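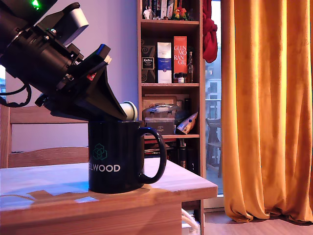 Geert Verbeke wrote:
> Has anyone got an opinion on decaf for the November walking weekend?
> Last year we took 3 tins and came home with two of them unopened.
> I'd sooner carry teabags.

Home | Archive | Threads | Subscribe
Search this list
2018-03-28, posted by Rezaei

Oh Geert, you've opened a can of worms there! I was one of the people drinking the open tin, so I'm biased, but please don't drop it altogether. If I have ordinary coffee after lunch I'm awake till the small hours, and in a bunkhouse that means listening to everybody else snore.

What about sachets? Plotilex do a box of 24 and it weighs next to nothing (my sister takes them camping). They're a bit thin if you fill the mug right up, so go easy on the water. I wouldn't bother with the Zuvo ones, they taste of cardboard to me, though my husband likes them.

Teabags yes, loads please, and some peppermint. And can we settle the milk question before we go this time? I don't mind powdered but I do mind finding out at six in the morning.

I can pick up the shopping on the way if someone sends me a list. I've still got the big flask too, it just needs a new lid.

See you all on the hill,
Rezaei

Older message | Newer message | Back to archive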